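Vumora bimanual planning software
Progress report to Anstead
08/10/2020
Prepared by Evanthia Raptis

Status

Work is on plan except for the grasp library, which is three weeks behind. Details are in the section on grasping. No change to the budget is requested in this report.

Motion planning

The old planner treated the two arms as separate problems and then checked the results against each other. When they conflicted it threw one plan away and started over, and with both hands over the same part of the table this could go on until the time limit. The new version plans for both arms together when their goals are close and goes back to separate planning when they are not. The switch is made on the distance between the wrist goals, currently 22 cm.

On the internal set of 20 test layouts, the old planner found a plan within the time limit on 11. The new one finds a plan on 17. The three it still misses all need one arm to reach across the other to get to something at the far edge of the work area. Fidel Durán has a fix in progress that lets the planner swap which arm is assigned to an object. It works in simulation but has not been merged, and we would like a full week of runs on it first.

Trajectory output now goes through a single smoothing step before it is sent to the arm controllers. Before this, each arm had its own smoother with its own limits, and the arms drifted out of step on longer moves. Merging them also removed a fair amount of duplicated code.

Perception

The table setup for this period is a taped rectangle on a wood tabletop with a few everyday objects inside it. We picked items that give the depth and segmentation code different kinds of trouble: a closed silver laptop, a blue textured block, and an orange cube that is small enough to be lost when the point cloud is downsampled too far. 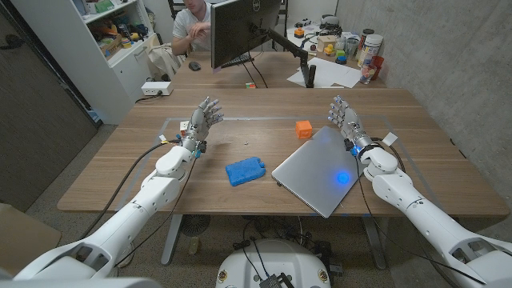
The laptop has been the hardest of these. Depth readings on the lid have holes in them, and the object was often split into two or three pieces, each of which the planner then treated as a separate obstacle. We now fit a plane to the pieces and join them if they lie on it and the color agrees. Bright reflections are masked before the color check. This took care of most of the splitting, though it still happens when a hand is low over the lid.

The work area boundary is detected from the tape at startup and checked again between tasks. Anything outside the boundary is kept in the map as an obstacle but is never offered as a grasp target. Two earlier faults, where the system tried to plan toward items beyond the taped area, have not come back with this rule in place.

Hand control and grasping

The multi-fingered hands are now driven through the same interface as the arms. A task script can ask for a hand pose and an arm pose in one call, and the call returns only when both are done or one has failed. Error messages name the finger joint at fault, where before they gave only the side.

The grasp library was meant to have 20 entries by this date. It has 12. The delay came from the calibration of the thumb joints, which was off on the left hand and made us redo the grasps recorded up to that point. Calibration is now a script that runs in under four minutes and stores its result with the date and the software version. We expect to reach the full count in December.

Tooling

Logs from the arms, hands and cameras share one clock and are saved to one file per run. The replay viewer can load these files and step through them, and it shows the planner's map next to the camera view. Brandão, who joined the project this period, wrote most of the viewer and is now adding search by error type.

The build has been moved to the Drinodia server. A full build and test pass takes 17 minutes.

Next period

Merge the arm-swap change and rerun all 20 layouts.
Finish the grasp library.
Add moving obstacles to the simulation tests.
Write the user guide for the task script interface. A first draft of the chapter on hand poses is in the shared folder and comments from Anstead are welcome.

Open items

We still need a decision on whether the final demonstration should include handing an object from one hand to the other. If it does, the planner work has to start before the grasp library is complete, and Fidel would move to it full time.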